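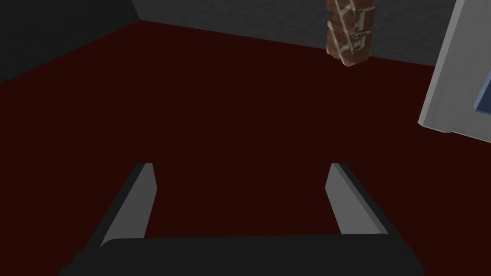 Rad weg, und was dann kam

24. Mai 2018

So, jetzt hat es mich also auch erwischt. Mein Helance, das dunkelgrüne mit dem zu breiten Lenker, stand morgens nicht mehr im Hof. Das Schloss lag noch da, sauber durchgeschnitten, fast schon ordentlich neben den Ständer gelegt. Ich bin erst mal zweimal ums Haus gelaufen, als hätte ich es am Abend vorher einfach irgendwo anders abgestellt (macht man so, glaube ich), und dann habe ich mich auf die Treppe gesetzt und geflucht.

Viele haben mir geschrieben, ich solle mir die Anzeige sparen, das bringe ja doch nichts. Ich bin trotzdem auf die Wache in Stondier gegangen. Gewartet habe ich 18 Minuten, das war weniger als neulich beim Bäcker! Die Beamtin am Schalter war freundlich, ein bisschen müde vielleicht, und hat mich als Erstes nach der Rahmennummer gefragt. Tja. Die hatte ich natürlich nicht dabei. Ich wusste nicht mal, wo an so einem Rad die Rahmennummer überhaupt steht -- bei meinem unten am Tretlager, weiß ich jetzt.

Also wieder heim, den Ordner mit den Rechnungen durchwühlt und die Quittung von Bikosano gefunden, zwischen einer alten Stromabrechnung und der Garantiekarte für einen Toaster, den ich längst nicht mehr habe. Rahmennummer stand drauf, handschriftlich, die letzte Ziffer entweder eine 1 oder eine 7. Ich habe im Laden angerufen und die haben tatsächlich in ihrer Kartei nachgesehen. Eine 7. Danke noch mal dafür!
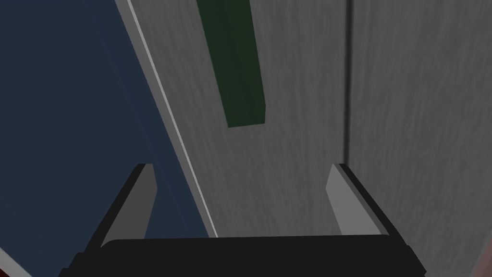
Beim zweiten Anlauf ging dann alles recht flott. Der Kollege, der die Anzeige aufgenommen hat, wollte wissen, wann ich das Rad zuletzt gesehen habe, was dran war und ob im Hof in letzter Zeit jemand Fremdes herumgelaufen ist. Bei der letzten Frage musste ich passen, bei uns gehen Paketboten und Handwerker den ganzen Tag ein und aus. An Zubehör kamen dann doch einige Posten zusammen: Gepäckträger, Lampen, die Satteltasche und der neue Sattel, für den ich erst im August 87 Euro hingelegt habe. Der tut mir fast mehr weh als der Rest.

Am Ende bekam ich einen Zettel mit dem Aktenzeichen. Den habe ich gleich dreimal kopiert, man wird ja paranoid. Die Versicherung wollte ihn noch am selben Nachmittag haben, dazu ein Foto vom durchgeschnittenen Schloss und die Rechnung. Das Schloss bitte nicht wegwerfen, hieß es am Telefon. Es liegt jetzt in einer Plastiktüte im Flur. 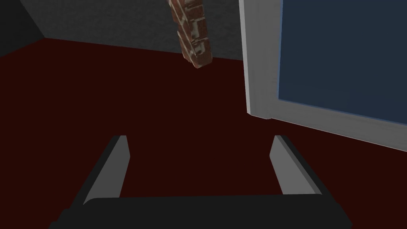
Muss man für so eine Anzeige persönlich auf die Wache?
In vielen Bundesländern geht es auch online über die Internetwache der Polizei. Ich wollte lieber mit einem Menschen reden, und den Zettel hatte ich so sofort in der Hand.

Was ich beim nächsten Rad anders mache, habe ich mir schon überlegt. Die Rahmennummer kommt ins Handy und auf einen Zettel in der Küchenschublade. Codieren lassen will ich es auch, da wird eine Nummer in den Rahmen graviert oder aufgeklebt, über die man auf den Eigentümer kommt. Und ein vernünftiges Schloss muss her. Das Modell, das ich mir angeschaut habe, kostet 93 Euro und wiegt rund 2 Kilo, da überlegt man sich schon, ob man das jeden Tag mit sich herumschleppt. Ich werde es wohl trotzdem kaufen. 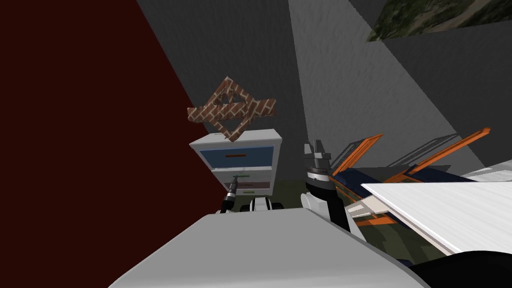

Bis dahin fahre ich mit Oda. Oda ist das Klapprad meiner Mutter, hat drei Gänge, von denen der mittlere nicht will, und quietscht so laut, dass die Leute an der Ampel sich umdrehen. Nachts steht sie bei mir im Keller, angeschlossen am Heizungsrohr. Von der Polizei habe ich noch nichts gehört. Falls jemand in Stondier oder Umgebung ein dunkelgrünes Helance mit viel zu breitem Lenker angeboten bekommt: bitte meldet euch, gern auch unten in den Kommentaren!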